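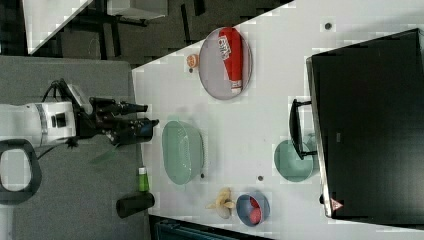
My snack table, and how I finally got it right

December 31, 2021

Okay, so I have been promising a post about the snack table since November and it is the last day of the year, so it's now or never. A few people asked after the family get-together why I was so worked up about where the bowls go. I will tell you! I love setting out food for people. I love it more than cooking, if I'm being truthful, and definitely more than washing up.

It started with the white table. I had been using the dark one we got when we moved to Prarstead, and everything looked gloomy on it. Gray plates on a dark table, forget it. Then my cousin Amna Memon was clearing out her place in Rokdale and offered me a plain white one, and I said yes before she finished the sentence. The difference is huge. Put one orange thing on a white table and it looks like you planned the whole day around it.

Which brings me to color. I used to think a snack table needed matching dishes, and I spent a silly amount of time looking for a full set. These days I pull out whatever I like. The oval gray plate is my favorite because it's quiet and it has that slightly darker rim, so anything you lay on it stands out. A red snack can across the middle of it? Gorgeous. I know the chips are supposed to go in a bowl, and by the time guests arrive they do, but when I'm working out the layout I put the can right on the plate, lengthwise, and leave it there until I'm happy with everything else. An oval plate and a tall can are nearly made for each other.

Then the light green colander basket, also oval. I can't say enough about this thing. I bought it for rinsing grapes and it has hardly spent a day in the sink. It holds rolls, clementines, wrapped candies, the little packets of crackers my uncle likes. The holes mean washed fruit can go straight in with a folded towel underneath. And the green is so soft that it goes with everything, including the gray, which I would not have guessed in the store. (The store was Juvton, the housewares place by the bakery, and no, they don't have any left, I went back and asked. Twice.)

I do a practice layout now, always. Maham Bukhari laughed at me for this when she came over early last time and found me moving a plate back and forth by the width of my hand. But she was also the one who said the table used to feel crowded, so she can laugh all she wants! The way I do it is to put out the biggest pieces first and leave more white space than feels right. Then the small things go in. Then I walk away, make tea, and come back and look again with fresh eyes. Usually something has to move.

A few things I've settled on this year:

Anything people will reach for a lot goes near the edge. Small bottles especially. I've had too many sleeves dragged through the dip while somebody stretched for the dressing.

Anything that rolls gets a home. Round fruit, cans, jars on their side, all of it will wander off a smooth tabletop if you let it. A rimmed plate or a basket does the job. We have gray carpet under there, and it forgives crumbs a lot better than it forgives salsa.

Keep the tall things standing off to one side so people can see each other across the table.

Leave an empty patch. Someone always shows up with a dish, and at our last get-together it was Amna with a tray of samosas big enough to need its own chair. They were gone in under half an hour. I got 4.

I also gave up on the tablecloth. I had a nice one, an Awan one with stitching along the hem, and I still bring it out for proper dinners. For snacks it just slides around and hides the table I'm so pleased with. A damp cloth over the bare top and it's ready.

What I want to try next is doing the whole thing in just greens and whites, with the colander in the middle and maybe one of those long narrow dishes for cucumbers. Maham thinks it will look like a salad bar. Maybe so, but I like a salad bar. She wants everything red, and I've told her she can have the whole table for her birthday and do it her way, and I'll bring the chips.

Tonight there will be seven of us, so nothing fancy. Chips, peaches if I can find any decent ones this time of year (canned if not), Amna's chutney, and a cheese I've been hiding behind the yogurt so it lasts until midnight. I still need to find the good serving spoons and I think they might be in the box with the birthday candles.

Happy New Year, everybody. If you have a snack table trick, put it in the comments, I read every single one!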